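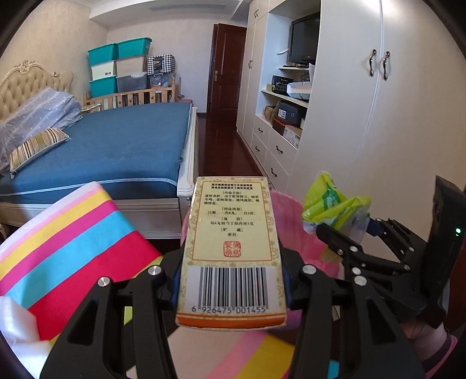 Keeping medicine when the leaflet is in a language you don't read
Home and Household > Storage and Organizing
Started October 2020

rxaba
We cleared out my mother-in-law's bathroom cabinet in Hovcombe and came home with two shoeboxes of medicine. Part of it is regular drugstore stuff. The rest she bought on trips or got from relatives, and the boxes are in Chinese, Arabic and Romanian. She knows what most of it is. We don't, and she is moving in with us next month.

What do people do with this? My wife wants to take everything out of the boxes and put the strips in labeled bags to save space. I would keep the boxes. Our cabinet is small.

Ruan

catinca_m
Keep the boxes. The strip often has only part of the name on it, and once you cut a strip you can lose the expiration date too. I can read the Romanian ones if you type out the names.

LinaAwad
Agree on the boxes. What I do for my dad is put a strip of white tape on the front of each one and write three lines: what it is, what it's for, expiration. Use a fine marker and don't tape over the original date or the lot number.

I keep a list on paper inside the cabinet door as well. He had 14 things in there when I started and we're down to six.

samer.h
I'll disagree. Boxes take up four times the space and half of them are air. I fold the box flat, put the leaflet and the strips inside the flat box, rubber band around it. You keep all the printing and it fits in a drawer. Been doing it since my kids were small.

LinaAwad
Rubber bands dry out and snap, and then you have loose strips in a drawer and no idea which box they go with.

samer.h
So replace the rubber band once a year. Or use a binder clip.

VJoseph
Before anybody buys bins or tape, take both shoeboxes to a pharmacist. I worked the counter at a pharmacy for nine years (not a pharmacist myself) and people brought in bags like this every week. They will want to know everything she takes, including the herbal products. A lot of people leave herbal products off because they don't think of them as medicine, and some of them matter if she is on blood thinners or blood pressure pills.

Call first and ask for a slow time of day. Bring her with you if she's willing.

Vasanthi

rxaba
She takes one for blood pressure, so that's a good point. I'll call. She won't be happy about it. She thinks we are going to throw everything away.

catinca_m
Then don't throw anything away until she's had a look at it. My grandmother stopped telling us what she took after my uncle emptied her cabinet in September.

tealkettle
Can't you just use a translation app on the boxes? I got through a whole Japanese first aid kit that way.

VJoseph
Fine for working out which box is cough syrup and which is foot cream. I wouldn't go by it for the dose. The small print is where the apps go wrong, and dosing is in the small print. Looking up the barcode doesn't always help either, I've had plenty come back with nothing.

samer.h
The app did fine with the German ones at our house. But ok, not for doses.

tealkettle
What about a bin? I have the Rodimero drawer unit, the narrow one, and it fits between the sink and the wall. $22 when I bought it.

LinaAwad
Whatever you get, don't put it in the bathroom. Heat and steam. Ours is on a closet shelf in the hall, in an Ellico box with a latch.

samer.h
Every house I've ever been in keeps it in the bathroom.

LinaAwad
I know they do. The leaflets still say cool and dry.

rxaba
Update. Went to the pharmacy with both shoeboxes and my mother-in-law. It took 40 minutes. 11 items were expired and the pharmacy took those. Two she was told to stop until she talks to her doctor. Everything else she can keep, and she told the pharmacist what each one was for while I wrote it down.

We're leaving things in the boxes, with Lina's tape labels. The shelf is in the hall closet. My wife still says it's too much cardboard.

samer.h
She's right.

catinca_m
Ruan, you never sent the Romanian names. Do you still need them?

rxaba
Two of them, yes. Sending you a message tonight.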